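Graziella Ferraro has managed the guest house at Droltutby since September. Asked what visitors notice first, she answered at once: "The bedding. People forgive a small room."

The house now owns almost 700 pieces of linen, all washed on the premises.
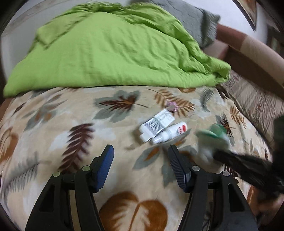

*A beige bedspread with a leaf and fern print.*

Ms Ferraro intends to keep patterned covers in every room. "Plain white looks tired after one season," she said. New stock will be ordered from Clunov before the summer.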